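Notebook – Villa Prusus, plaster and lime wash
May, started 7:40 a.m.

Humidity in the east salon was high again at opening. Shutters on the sea side had been left on the latch overnight, so the room took the damp off the water. Closed them, opened the stair door, and waited until 9 before touching the wall.

Patch tests from last time first. Four patches, left to right under the cornice, all on the same old lime ground:
1 – Kernex putty, no pigment. Sound. Slight chalk on the finger.
2 – Kernex putty with the yellow earth. Sound, color too warm beside the original.
3 – Netine fine lime, one coat. Hairline cracks at the top left corner. I put it on too thick.
4 – Netine fine lime, two thin coats. Best of the lot. Dried flat and close to the old surface when viewed from the door.

Going with number 4 for the salon. The Kernex can stay in use for the deep fills behind the shutter boxes, where the color does not matter.

The garland above the fireplace is worse than the survey says. The survey has it as one crack running down from the ribbon. Tapped along it and the hollow sound carries on well past the second rosette. Marked the edge in soft pencil. Do not brush this area until it has been grouted. The grout needle is in the tin with the small spatulas, and it needs a rinse before use – someone put it away dirty.

Scraped a window for paint layers beside the terrace door. From the top: white emulsion, gray oil, a thin pink, then a blue-green straight on the lime. The blue-green matches what we found in the loggia. The old inventory calls this the green room and I had taken that to mean the curtains. Maybe it meant the walls. Window is small, so no firm view yet. Want to open another one behind the radiator, where the later coats should be thinner.

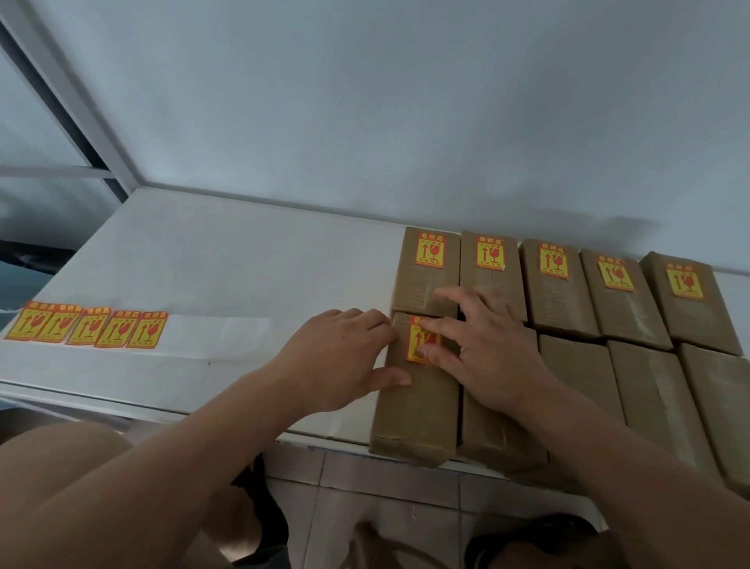

Pressing down a fragile sticker. Boxes in two rows, brown paper and clear tape.

Floor in the passage: lifted one loose tile to look at the bed. Sand and lime, dry and crumbly, with no cement in it. Good news, as the tiles should come up whole. The passage has 186 tiles on the drawing, 11 of them marked as replacements. The replacements are easy to pick out by the sharper blue and the straight edges. Kept the lifted tile face up on felt and set it back before leaving.

Asked Cocco for a price on new tiles to match the old ones. They quoted 3,000 for the run, which covers the molds and firing but not delivery up the hill. The small truck is the only one that gets around the second bend, so that needs a separate line in the estimate. Holding off on an order until we know how many of the old tiles can be reused.

Cornice profile taken at the north corner with the comb. Cut the zinc template to it after lunch. First cut was proud at the lower bead, filed it back, second try sits well. Template is hanging on the nail by the sink.
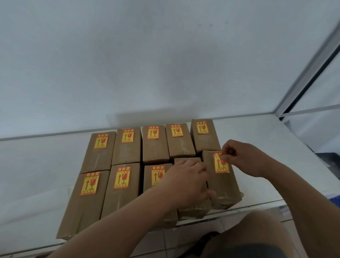
Boxes on the white counter, most with the fragile sticker near the top.

4:30 p.m. Second coat on the window reveal, Netine again. Sprayed the first coat lightly beforehand. Covered with sacking, sea side shutters bolted this time.

To do next:
– grout the garland, working up from the bottom
– second paint window behind the radiator
– ask Cocco if the blue can be fired a shade duller
– more sacking
– read humidity before opening anything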